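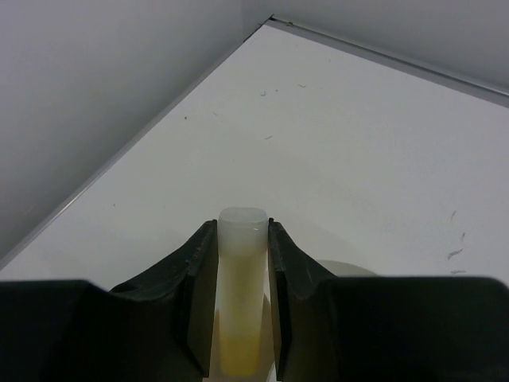
Tubo cilíndrico translúcido entre os dedos de uma garra robótica

Operador(a) de Retificação Cilíndrica – Nevov, unidade de Pliseck
Publicado em 8 de outubro de 2025
Referência da vaga: 457

A Nevov produz eixos, buchas e pinos retificados sob desenho do cliente, em lotes pequenos e médios. A vaga destina-se à célula de retificação externa, que recebe peças temperadas do setor Jurent e as entrega à metrologia com dimensão final.

Atribuições
Preparar e operar retificadoras cilíndricas CNC entre pontas e com placa.
Selecionar, balancear e dressar rebolos de óxido de alumínio e CBN.
Verificar diâmetro, circularidade e batimento conforme plano de controle e registrar os valores na ficha do lote.
Corrigir conicidade e marcas de vibração durante a preparação. Desvios recorrentes são comunicados à engenharia de processos.
Controlar a concentração e a filtragem do fluido de corte.
Fazer a limpeza e a lubrificação previstas na manutenção autônoma.

Requisitos
Curso técnico em Mecânica, Usinagem ou Mecatrônica, concluído.
Experiência comprovada em retificação cilíndrica. Experiência apenas em retificação plana não atende a este item.
Leitura de desenho com tolerâncias geométricas.
Uso de micrômetro, relógio comparador e rugosímetro.
Disponibilidade para turno fixo noturno.

Desejável
Programação Fanuc em nível de edição.
Conhecimento de aços-ferramenta com dureza acima de 60 HRC.
Noções de CEP.

Condições
Contratação CLT, com 60 dias de experiência. Salário-base de R$ 3,000 mensais, acrescido de adicional noturno e de insalubridade quando o laudo do posto indicar. Refeitório no local, transporte fretado e plano de saúde após o período de experiência. A integração inclui 160 horas de acompanhamento na célula, dentro da jornada.

Seleção
Análise de currículo, prova escrita de metrologia e teste prático em máquina. O teste consiste em retificar um eixo escalonado a partir de desenho – os instrumentos são fornecidos pela empresa. É obrigatório o uso de calçado de segurança próprio.

Candidaturas pelo portal Tanui, com indicação da referência da vaga. Currículos entregues na portaria não serão cadastrados.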